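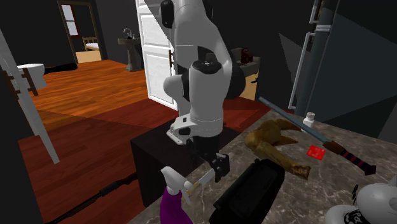
Game Design 2, Week 7: Live Events in Online Worlds
Wednesday, March 24, 2021

Welcome back! Last week we finished with matchmaking queues, and a couple of you asked why a studio would bother running a one-weekend event when it could spend the same hours on a new map. Great question, and it takes up the whole session today.

What counts as a live event

For this course, a live event is any change to a running game that has a start time and an end time. Double rewards over a weekend count. So does a seasonal race track that disappears again. A balance patch doesn't, even a really exciting one, as there's no end time on it. The end time is where most of the interesting design happens, so keep an eye on it as we go.

Case study: Skisham

Skisham is a small cooperative sailing game. Crews of up to four players haul cargo between islands, and for most of its first year the world hardly changed at all. Then the designer, Priit Mägi, added the Lantern Run, a night race open from Friday evening to Sunday evening. It used the existing boats and the existing islands. The only new assets were the lanterns and one song (which I love, and will play in class).

Things I'd like you to notice:

The race has no entry fee. A new crew can join on the first night and get all the way round.
Every crew that finishes gets a lantern for its boat. The fastest crews get a different color, with no extra speed attached.
The lanterns stay lit after the weekend is over. People who missed the race see them in the harbor and ask about them, so the event goes on advertising itself for weeks!

Compare that with Kiduler, the arena game we looked at in week 4. Its spring event handed out a stronger shield to the top players, and those players then won the next event as well. We'll draw that loop on the board. Try sketching it yourself first.

Time zones

This is the dull-sounding part that I get most worked up about. A global start at a single moment is simple to build and feels like a real occasion, but somebody is always asleep. A rolling start by region is kinder to players and splits friends who live far apart. Skisham took a third route: the race is open for the whole weekend, and a crew picks its own hour to sail. You lose the big countdown. You gain the crews with kids, night shifts and bad internet — a lot of people.

Measuring it

Edgars Org's chapter (in the reader, page 67 onward) splits players into those who came for the event and those who were coming anyway. Please read it slowly. A busy weekend followed by a very quiet Monday may only mean that people moved their playing time around. He suggests looking at the full week on either side, and I agree with him there. I'm less convinced by his section on chat volume, and I'd love to hear someone defend it.

For next week

Read the Nallwood postmortem, all 9 pages, including the appendix on server queues.

In pairs, pitch a weekend event for a game you both play. One page, existing assets only, plus one new sound or one new object. State the start, the end, and what's left in the world afterward.

Final pitches are in May, and the best of these short ones usually grow into those — so pick a game you won't get tired of.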